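Choosing a Floor Covering for the Children's Room

Last updated: January

Tenants and leaseholders at Ullcombe have asked the Residents' Office for guidance on floors in children's bedrooms and playrooms. The note that follows was prepared by Drahomíra Šimko of the interiors advice service and replaces the shorter item carried in an earlier issue.

A floor in a child's room is used differently from any other in the home. Children sit on it, lie on it, build on it and spill on it, often within the same hour. The covering should be comfortable to bare knees and simple to clean, and it should not be so costly that the family becomes anxious about its use.

Fitted carpet remains the most common choice in the upper flats, where it helps to reduce the sound of footsteps for neighbours below. A short, dense pile is advised. Long pile holds crumbs and small beads, and toy vehicles do not run well on it. Residents who choose carpet should ask for an underlay of at least 8 mm and should keep a spare piece from the fitting, so that a badly stained patch can be replaced later.

Cork and linoleum are both warm underfoot and may be wiped with a damp cloth. Linoleum is available in a wide range of plain colours, and a mid-tone will show less dust than either a very dark or a very pale one. The Kopecký showroom lends sample squares for up to 11 days. Samples should be laid on the floor of the room itself and looked at in the morning and again under lamplight — colours chosen at the counter are a frequent cause of disappointment.

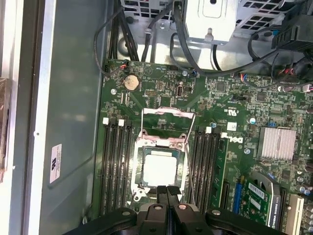
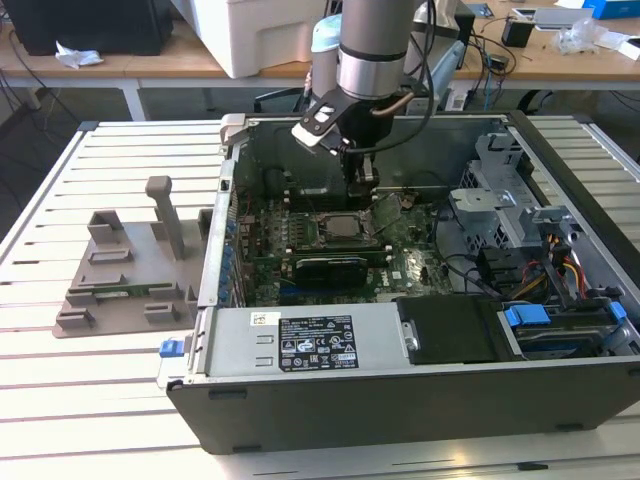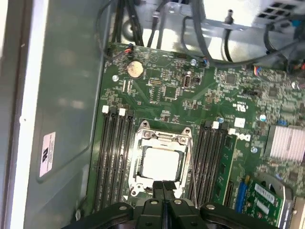
Where existing floorboards are sound, a large rug may be all that is required. The rug should reach under the front legs of the bed or the chest of drawers, which helps to keep it flat. A non-slip mat must be placed beneath any rug on a smooth floor. Wool is hard-wearing but should be checked against allergies in the household; cotton rugs are lighter and can often be washed at home, although the larger sizes may not fit a domestic machine.

On patterns, the office has only modest advice to offer. Printed roads, maps and alphabets are popular with younger children and are usually outgrown within four years. A plain floor with a smaller patterned rug allows the room to change at little expense. Curtains and bedding are also easier to match to a plain floor.

Leaseholders may replace a floor covering without permission, provided that no boards are lifted. Tenants should write to the office before work begins. Residents in the Fokport wing are reminded that hard floors must be laid over an acoustic layer, and that the fitter's receipt should be kept for inspection.

The Plarura fund will again contribute towards flooring for families moving into their first home on the estate. Over 4,000 was paid out in the last round, chiefly for carpets and underlay. Forms are held at the front desk and should be returned with a written quotation and a simple sketch of the room showing its measurements.

11 shares
8 comments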